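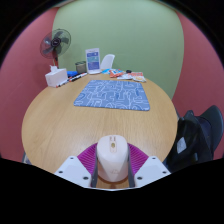
Mouse held between the two fingers, round table, demo room.

2022-07-03 — by Josefina Ledesma

search tickets Go

Ticket: left finger slow to close, Fulby hand gripper, open day at Maldonado

The visitors in June wanted to try the gripper themselves. After some 70 grips the left finger began to close later than the right, and the mouse turned a little in the hand.

First I checked the screws of both mounts. They were tight. Then I opened the fingers fully and made the zero again.

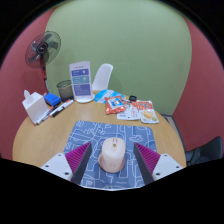
Fingers open, mouse on the blue mat.

With the zero done, the delay was smaller but still there — I could feel it in the trigger. I changed the cable for the one from Zanow and repeated the test with 11 visitors. No delay. We also tried to lift the bag from the chair, but I stopped this test early. Status: waiting for new cable.

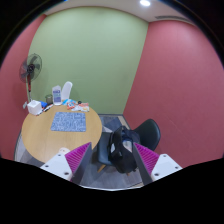 Brusance: We had the same delay at our open day. Please check the cable clip also, it can press the wire.

Josefina Ledesma: Thank you, I will look at the clip.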